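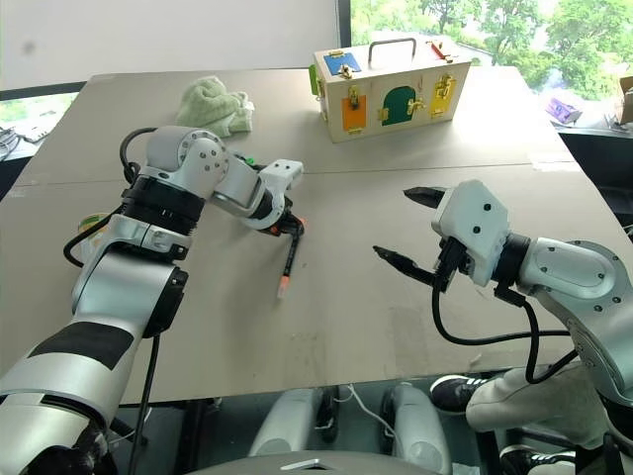
4.2 Rules for the shared work area

Reading time: 6 minutes

Print this section | E-mail this section

The rules in this section apply to all bimanual tasks carried out at the Nurnlow site. They were drafted by Gwenaël Chevalier in February and replace the general guidance issued with the Muvham protocol. An episode is one continuous recording from the start signal to the return of both arms to rest.

Before an episode begins, the operator checks that the target object can be reached by both grippers without either arm crossing the centre line of the table. Objects that are not part of the task are logged by name. Loose cloth is logged as well, as its shape changes between episodes and affects the comparison of runs.

Cables on the moving arms need slack at the elbow and wrist. A cable may hang over the table edge provided that it stays clear of the fingers through the full range of the task. Figure 3 shows the bench set for the latch task: a wooden lock box stands towards the back, with orange, green and yellow doors on its front face, and the table is covered with grey cardboard sheets. The covering is replaced when a seam lifts or when a finger catches on it. Stains and scuffs alone are not grounds for replacement.

Figure 3. Both arms over the covered table, with the lock box behind.

People may stand near the bench while the arms are powered, but hands stay outside the work area. The speed limit is reduced to 40 per cent of the rated value whenever a person is within reach of either arm. Of the 3305 episodes reviewed under the earlier guidance, 37 were rejected for a breach of this limit, and nearly all of these occurred during object resets. The reset is therefore treated as a separate state, in which arm motion is disabled until the operator confirms that the area is clear.

Related items
Rey: gripper inspection intervals
Vistidier: a logging format for two-arm tasks
Muvham protocol: general guidance (superseded)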